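Workshop mezzanine

A workshop mezzanine is a raised half-floor built inside a tall workroom, usually across one end, so that the space up near the ceiling gets some use. I've worked under them, on top of them and (for one long summer) directly beneath a leaky one, so this entry leans on my own experience more than a builder's handbook would. Corrections are welcome on the talk page!

Name

The word comes from Italian by way of French, from a root meaning "middle." In the shops I know, people just say "upstairs" or "the deck." At Grolham, the shared workshop where I spent most of my working life, it was always "the shelf," even though it held two desks and a sofa.

General layout

The classic version runs the full width of the back wall, with the main floor left open in front of it. You get two kinds of room for the price of one. Out front there's full height for tall stock, long boards and the big benches, and at the back there's a lower, cozier ceiling underneath the deck. People drift toward that low part when they want to talk, and I've never seen a shop where it didn't end up with the coffee maker.

A deck can stand on its own posts or hang off the building's frame. Posts are easier to add later, but they always land exactly where you wanted to park a cart. The stairs are the other big question. Ours had 11 steps and a turn halfway, and getting a filing cabinet around that turn is a story I still tell.

Railings

The open edge needs a railing, and metal is the common pick in workshops. A good one has bars or mesh close enough together that a dropped tape measure stays upstairs, plus a raised strip along the bottom (a toe board). If goods go up by hoist, part of the railing has to open, so a gate goes in there. Nele Thiele, who ran the Plondetti shop for years, painted her gate bright orange and would not hear a word against it.

Lighting

Lighting a room like this is trickier than it sounds. The high part wants long, even light, so tubes are a favorite — they spread well over benches and don't throw such hard shadows. The lower section can take smaller fittings, and this is where people get a bit decorative. Big side windows help everybody, though glare on a pale bench top in July can be brutal. At Onyeka they hung blinds on the 5 windows nearest the benches and left the rest alone.

The workshop in the picture has a good mix: fluorescent tubes up on the high ribbed ceiling, two round pendants farther in, a row of small rectangular lights above the mezzanine, and daylight from tall windows on the right with green trees outside. The black railing runs along the deck at the far end. 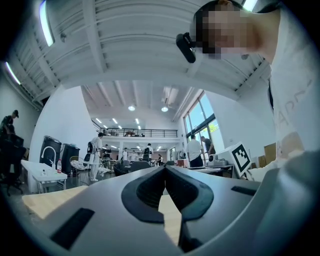

Storage on the deck

Light and bulky is my rule. Empty boxes, foam, spare chairs and display panels all go up, and anything I'd hate to carry down on a bad knee stays on the main floor. Check the load limit before you stack anything, and post it where people can read it from the stairs. Pillell, a small frame shop I helped set up, kept 60 flat-packed cartons on theirs and still had room for a drafting table.

See also

Loft; Gallery (architecture); Workbench; Toe board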